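Cleaning cloths: how I finally got mine under control

I have been on a real cloth kick this fall, and I'm not sorry! Between the kitchen, the bathroom and the big bright room where a few of us share long work days, I go through a lot of them, and I've picked up some habits I love and want to pass along.

Give every job its own color

Pink is for dusting and dry wiping, blue is for counters, and anything striped goes to the floor. Sarita Dixit got me started on this and I was skeptical for maybe a day. Now I reach for the right one without thinking (and the floor cloth never gets near the cutting board again, hooray).

Bunch it for corners, fold it for flat surfaces

A soft cloth gathered up in a loose bundle gets into grooves, chair joints and the lip around a sink so much better than a flat one. Pinch it in the middle and let the edges flop out. For tabletops, fold it in half and then in half again, and you have several clean faces to turn to as you go. 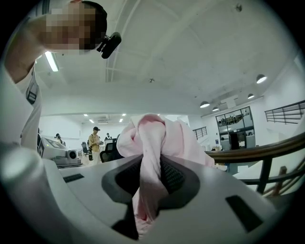
Shake before you wash

Take the dusty ones outside and give them a good hard snap, ideally downwind of yourself. I learned this after pulling a whole load out of the machine covered in gray fluff. Wash them with other cloths, never with towels, which shed all over everything. Skip the fabric softener too. It leaves a coating, and then your lovely cloth just pushes water around.

Don't put them away in a wad

I say this as a lifelong wadder! A cloth left bunched up overnight smells like a pond by Tuesday. Pull it open, find two corners and hang it over a rail. Once it's dry I fold mine in thirds and stand them on end in a shoebox, so I can see every color at a glance.

Socorro Huamán rolls hers, and they look like a tray of little pastries. Try both and see what fits your drawer.

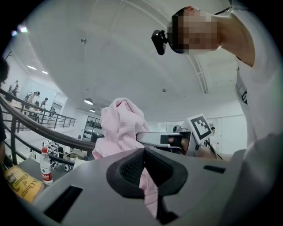
Pale pink cloth, still all bunched up.

When to let one go

If it has gone stiff, or it smells even fresh from the wash, it's done. Mine get one last outing on bike chains or paint cans. I keep the retired ones in a coffee can by the back door, with a big X in marker on the corner so they don't sneak back into the kitchen.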